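Universidad de Cimesmont
Laboratorio de Metrología Mecánica
Informe de proyecto de asignatura

Efecto del par de apriete de los tornillos de acción en la agrupación de una carabina de percusión anular

1. Objeto

El trabajo estudia si el par de apriete de los tornillos que unen la acción a la culata modifica el tamaño de las agrupaciones de una carabina de tiro deportivo calibre .22 LR. La literatura de aficionados atribuye a este parámetro un efecto grande, casi siempre a partir de series cortas y sin control de la temperatura del cañón. Se ha intentado aislar la variable con los medios disponibles en el centro.

2. Material

Carabina de cerrojo Loureiro, de un solo tiro, con cañón pesado y culata de haya laminada. Los tornillos de acción son 2, uno delantero y otro trasero, ambos con cabeza Allen. La culata no lleva pilares metálicos, de modo que la madera trabaja directamente a compresión. Llave dinamométrica Pino con certificado de calibración vigente. Apoyo delantero regulable y saco trasero relleno de arena. Munición estándar de un único lote.

Las pruebas se hicieron en la galería cubierta de Ollach, a 50 metros, sin viento apreciable. 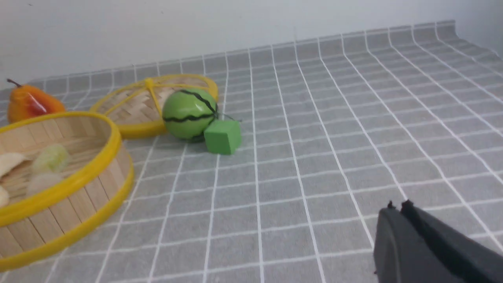

La medida de las agrupaciones se hizo sobre el blanco de papel, de centro a centro de los impactos más alejados, con pie de rey y corrección por el diámetro del proyectil. Como comprobación se digitalizaron los blancos y se superpuso una retícula de paso conocido. El método exige que el papel esté plano: en cuanto se ondula sucede lo mismo que con la cuadrícula blanca del mantel gris, cuyas líneas se curvan donde la tela sube contra la pared, y la distancia leída deja de corresponder a la real. Los blancos con pliegues se fijaron a una placa rígida antes de escanearlos.

3. Procedimiento

Se ensayaron tres niveles de par: 2 N·m, 3,5 N·m y 5 N·m. En cada nivel se aflojaron ambos tornillos por completo, se asentó la acción con la carabina en vertical y se apretó primero el delantero. Tras cada cambio se hicieron disparos de asentamiento que no computan. El total de disparos computados fue de 900, en series de cinco, con orden de niveles sorteado. Entre series se dejó enfriar el cañón con el cerrojo abierto.

4. Resultados

El nivel intermedio dio la agrupación media más pequeña. En el nivel bajo la dispersión vertical aumentó casi un 30 % respecto al intermedio; la horizontal apenas varió. En el nivel alto no se observó mejora, y al desmontar se apreció una huella en la madera bajo la cabeza del tornillo trasero.

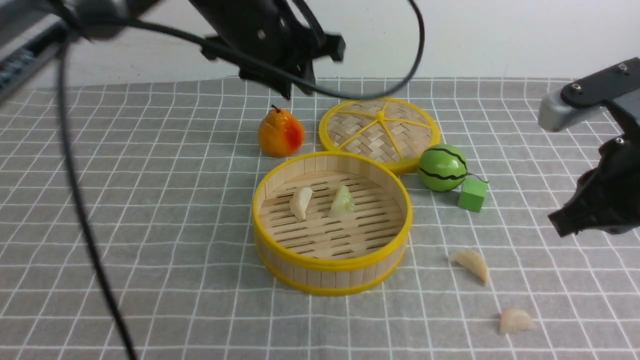 El reparto desigual entre dispersión vertical y horizontal es compatible con un movimiento de la acción en el plano vertical durante el retroceso —la superficie de apoyo trasera es corta— aunque no se instrumentó la culata y la hipótesis queda sin verificar.

5. Limitaciones

Se utilizó una sola carabina y una sola culata. La huella del nivel alto indica que la madera cedió, por lo que las series posteriores a ese apriete no parten de la misma condición inicial. La humedad de la galería no se registró. El tirador conocía el nivel de par en todas las series.

6. Trabajo pendiente

Repetir el ensayo con pilares de aluminio encolados en la culata y con un segundo operario encargado del apriete. Convendría además colocar un reloj comparador entre el cañón y el guardamanos para medir el desplazamiento al aflojar cada tornillo por separado.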